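Nulleo Robotics Club, minutes of the February meeting
Started 6:40 p.m. in the lab. Minutes of the last meeting accepted with one spelling fix.

1. Flower project
The two-arm team reported on the bouquet task for the Stendetti showcase. The plan is still for both arms to pick stems off the table and pass them along until there is something a person would call an arrangement. The minute taker asked how often a full bouquet has been finished without help and was told the log is being cleaned up. The same answer was given last time. 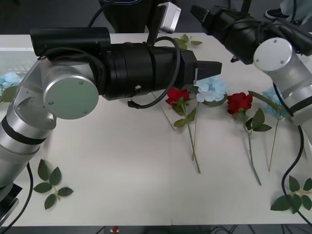

Roses and blue flowers laid out between the two arms.

The team has recorded 687 attempts and wants 2000 before the showcase. Several members doubted that more attempts will help if failed grasps keep being filed with the good ones. Agreed that failures get their own folder starting now.

2. Close-up views
The team wants to keep feeding the wrist camera views into training. It was objected that a blurred view tells the arm very little once the gripper is close.
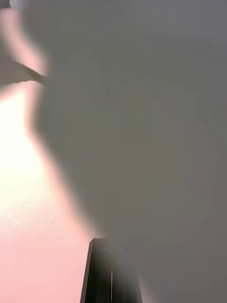

Fajardo replied that the close views matter mostly on the way in, and that dropping them before running a comparison would be guessing too. Accepted, on condition that the comparison is run and written down. 23 trials each way.

3. Money
The Arkness grant has $400 left. The team asked to spend all of it on new fingertips. The request came with no test results and was put off.

4. Showcase entry
The draft entry form says the system "arranges flowers like a florist." Most of the room thought this was a stretch.

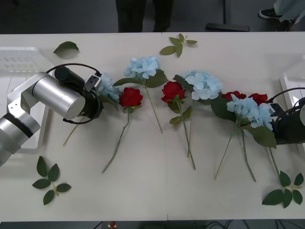

The wording was changed to "picks and places artificial flowers with two arms." One member wanted "reliably" added and was voted down. The form also asks for a video in a single take, and the team admitted it doesn't have one yet.

5. Fallback 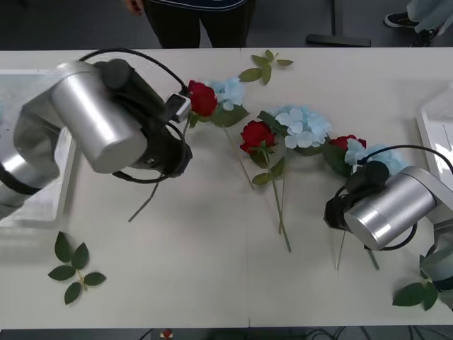 Asked: What do we show if the bouquet isn't working by then?
Answered: One arm picking up one rose, repeated for as long as visitors want to watch.

The team will bring the sorted log next time, with failures included. Closed at 7:55 p.m.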